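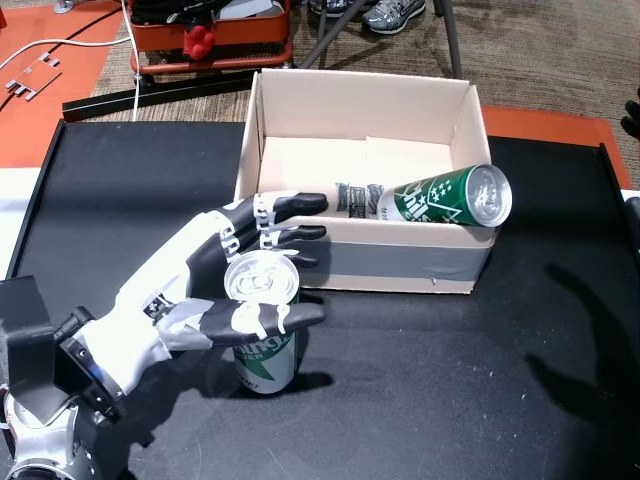
Figure 7. Cans and open box on the packing table. One can upright on the table, one on its side in the box.

Section 7: Packing cans in open boxes

This section covers loading drink cans by hand into open corrugated boxes on the Narkov packing table. It applies to single cans and small mixed orders. For full trays, go to the section on tray loading.

Read the table set-up steps in the previous section before you start. The table must be level and its feet locked.

What you need

Narkov table with the black top fitted
Open box, no lid, from the Tusix small range
Gray duct tape, if the front of the box needs a strip
Soft cloth
Gallby divider card (mixed orders only)
Order slip

Preparing the table

1. Clear the table top. Put away knives, tape rolls and pens from the last order.

2. Wipe the top with a dry cloth. Fine scratches and specks in the matte finish are normal wear and do not affect use. Grit does, as it marks the bottom rims of the cans.

3. Run the cloth along the inside of the raised edge. Dirt collects there and is easy to miss on a black surface.

4. Set the lamp so that you can read the side of a can without picking it up. Some shadow on the table is fine. If your own arm puts the can you are checking in the dark, move the lamp to the other side.

Note: The matte top must not be waxed or polished. Cans slide on a waxed top, and tape will not hold to it if you need to tape down a slip.

Preparing the box

1. Take one box from the stack and look inside. The walls should be clean and flat, with no crushed corners. Printing on the inside walls is allowed. Some boxes are made from printed board and have lettering on the inner faces.

2. Press down lightly on each corner. If a corner gives, put the box aside for recycling.

3. Check the front face. If the board is creased or the seam has started to lift, run one broad strip of duct tape across it, side to side. Press from the middle outward.

4. Check that the strip lies flat at both ends. A lifted end will catch on the next box.

5. Place the box in the middle of the table with the taped face toward you. Leave enough clear space in front of it to stand a can.

Caution: Do not tape over a wet or greasy face. Replace the box.

Checking the cans

Check every can before it goes in the box. Do this on the table, with the can standing upright and the pull tab facing up.

1. Stand the can in front of the box.

2. Look at the top. The tab should lie flat and the score line should be unbroken. Reject any can with a raised tab.

3. Turn the can once all the way around. Look for dents, especially near the top and bottom rims. A shallow dent in the middle of the side is acceptable. A dent with a sharp crease is not.

4. Read the label and compare it with the order slip. Similar colors are the most common cause of packing errors – a white can with green lettering and a green can with white lettering are easily swapped if you go by color alone. Read the name.

5. Feel around the bottom rim for moisture. Set aside any can that is wet or sticky and wipe the table before going on.

Warning: Do not pack a can with a bulging top or bottom. Stand it in the reject bin and keep it away from heat.

Loading the box

Cans may be loaded upright or on their sides. Use the position given on the order slip. If the slip gives no position, load upright.

Upright loading

1. Hold the can by the sides, near the top. Do not lift it by the tab.

2. Lower it to the floor of the box. Do not drop it, even a short distance.

3. Place the first can in a back corner and work toward the front.

4. Leave the tops clear. Nothing should rest on the tabs.

Side loading

1. Lower the can into the box on its side, bottom end first, then lay the top end down.

2. Slide the can back until both ends are inside the walls. A can that rests across a corner, with one end sticking out over the edge, is not loaded. It can roll out when the box is lifted.

3. Check that the can lies flat on the floor of the box or flat on the row below it. If it rocks, take it out and look for something under it.

4. Face the labels up so that they can be read from above.

Note: If a can is too long to lie flat in the box, do not force it or cut the wall. Change to upright loading, or use the next box size.

Mixed orders

Orders with more than one kind of can need a Gallby divider card between kinds. Fold the card along the score and stand it in the box before the second kind goes in. The card should reach both side walls. If you have run out of cards, a folded piece of clean board will do, as long as it stands without tape.

Finish one kind before starting the next. Leave the cans of the second kind on the table, upright and well inside the raised edge, until you are ready for them.

Weight

Weigh the loaded box before you move it off the table.

1. Set the scale to grams and zero it with an empty box on the plate.

2. Weigh the loaded box. The contents must not exceed 1000 grams in a small box without a lid.

3. If the reading is below 300 grams, check the slip again. Very light boxes usually mean a can has been left on the table.

4. Write the reading on the slip and tuck the slip inside the front wall.

Caution: Lift open boxes with both hands under the base. Do not lift by the walls or by the tape strip.

Problems and remedies

Can rolls inside the box: Load upright, or fill the gap with folded paper.

Tape strip lifts at one end: Pull it off, wipe the face with a dry cloth and apply a new strip. Do not tape over the old one.

Box slides on the table: The top or the base of the box is dusty. Wipe both.

Label cannot be read in the box: Turn the can. If the label is still hidden, write the name on the slip.

Can count does not match the slip: Empty the box, stand all the cans on the table and start again from Checking the cans.

Spare parts

Replacement table tops and edge strips can be ordered from Ó Flaithearta under part number 615. State which side of the table the edge strip is for. Divider cards and boxes are ordered separately.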